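Print this post | E-mail this to a friend

We use cookies to remember who you are. Carry on reading and we'll assume you don't mind.

Monday, April 5, 2021

Right, I promised I'd write about the robots, and I've been putting it off for most of March, so I've made a pot of tea and I'm doing it now.

For anyone new, I work for Abernathy, who sell homewares online: bowls, vases, candlesticks, all the stuff your aunt has on her sideboard. I've been on returns for 3 years. A parcel comes back, you open it, you work out what it is and whether it's still got its label on, and then it either goes back to stock or goes in the sad bin. We have 2,442 different lines at the minute (I know this because it was on a slide and I wrote it down) and no two of them want picking up the same way.

The firm has signed up with a company called Tesska, who make the arms, and a few of us from returns have been going over to their lab on secondment. I thought we'd be stood at the back with a visitor badge and a biscuit. Not a bit of it! They want us for the handling. How would you lift that? Would you take the thing inside out first, or move the lot? Which bits would you never touch? I have been doing this job so long that I didn't know I had answers, and then somebody asks and off I go for twenty minutes about why you don't grab a candlestick by the thin part.

The nested stuff is what we spend the most time on. Customers love to send things back one inside another, and I can't blame them, I pack like that when I move house. So there's been a lot of black candlestick holders standing up in the big blue paisley bowl, and a lot of talk about what the gripper ought to go for first. I say holders, every time, by the stem just under the cup if you're careful and nearer the base if you're not.
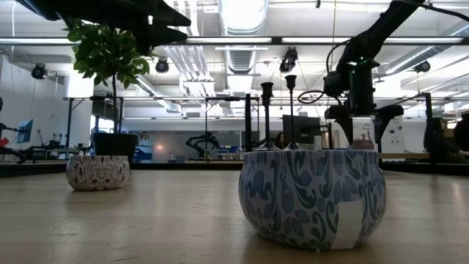 Trinh Thái reckons I'm being far too cheerful about all this, and that every tip we hand over is a shift somebody won't be offered next year. We had it out on the bus home. I didn't have a very good reply. The official line is that no jobs are going and that returns people will move to "exceptions", meaning the awkward parcels the arms can't manage. I asked how many of those they expect and was told roughly 500 a week, and that is a fair bit of work, but it isn't the work of everyone on our floor, is it?

And exceptions all day would be tiring. At the moment you get a nasty one, a smashed vase or something wrapped in half a roll of tape, and then you get ten easy ones and your brain has a rest. Take the easy ones away and I'm not sure I'd want what's left, even on better money. Quyên Đỗ brought that up at the staff meeting and it did get written down, so we'll see.

On the plus side, my wrists. I've had a support on the right one since before Christmas and I haven't needed it at all on the lab days. If an arm wants to do the heavy mixing bowls for the rest of time, it's welcome to them.

I'm also learning things, which I didn't expect at my age – I can now tell you what a workcell is, and I have opinions about lighting. I asked if there was a course and there is, 10 evenings, and work might pay half. I've put my name down. Trinh has too, after all that moaning!

Next time, the allotment, as the beans are finally in.

Sign up for the newsletter and get new posts by e-mail. You can unsubscribe whenever you like.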